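To: home-automation-talk
Subject: Re: Clearing and dusting a shelf, are we there yet?

Replying to the list because I think more than one of us has been asking this.

Earlier in this thread, someone from the Justen group wrote:

> We run a small furnished rental business and most of our
> labor goes into the same boring work. Wipe the surface,
> move the ornaments, put the ornaments back. The vacuum
> robots do fine on the floors. Nothing we have tried touches
> anything above knee height. I keep seeing clips of arms
> folding towels. Is any of it at the point where I could put
> one in a unit between guests and walk away? If not, what is
> the hold-up? The hands, the software, or the price?

Short answer, no, you can't walk away yet. Longer answer below.

I spent most of August on tabletop work for the Nondora project. The job sounds like nothing. Take the decorative things off a small table, put them somewhere safe, put them back where they were. Candlesticks, glass pieces, the sort of stuff you find in any rental with a sideboard.

Picking things up is in better shape than I thought it would be. A two-arm setup can get hold of most objects if they are not too close together. Glass is the hard one. Clear glass confuses the depth cameras, so the arm's idea of where the rim is can be off by enough to matter. Ribbed glass was easier for us than smooth, I think because the ribs give the cameras something to look at, but I haven't tested that properly and would not quote me on it.

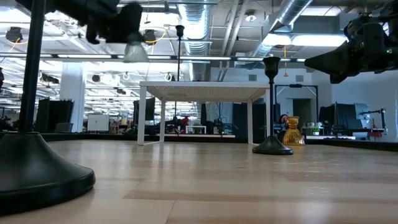

Tall thin things are the second problem. A candlestick is easy to grip and easy to knock over on the way to something else. The planner treats it as a thing to avoid, and then it takes a long way around, and the long way around is slow. With the base settings we ran 534 attempts and the failures were mostly of this kind. The arm had the right object and caught a different one with its elbow or wrist.

Putting back is worse than taking off. People don't care if the candle holder is an inch to the left, but they do care if it hangs over the edge or leans against the glass. You have to tell the software what "back where it was" means, and every household means something different by it. We ended up with 3 rules for placement and I am not happy with any of them.

On your question about the hold-up, I would put it in this order. Software first, then speed, then price. The hands are good enough for this kind of work. I know Olivares disagreed on the old list and said soft fingertips would fix half of it. We tried 2 kinds of fingertip and they did help with slipping. They did nothing for the elbow problem.

Speed is easy to forget because most clips are played fast. A person clears and resets a small table in the time it takes to say so. Our best full run took 8 minutes — and somebody stood next to the stop button for all of it. For a rental turnover that makes no sense yet.

Where I do think it could pay now is on a shop floor or in a back room, where the same few objects come up again and again and you control the light. If the table is always in the same spot and the glasses are always the same glasses, most of my complaints go away. Rurnmont has been talking about a packing bench along those lines. I have not seen it run.

If you want to try something small in a unit, start with wiping a bare surface. Leave the ornaments to the cleaner. And if you do let an arm near the glassware, use pieces you don't mind replacing.

I can send the placement rules to anyone who wants them. They are in a plain text file and not very well commented. Also still looking for a decent way to mark a tabletop edge that the cameras pick up and guests won't notice, if anyone has one.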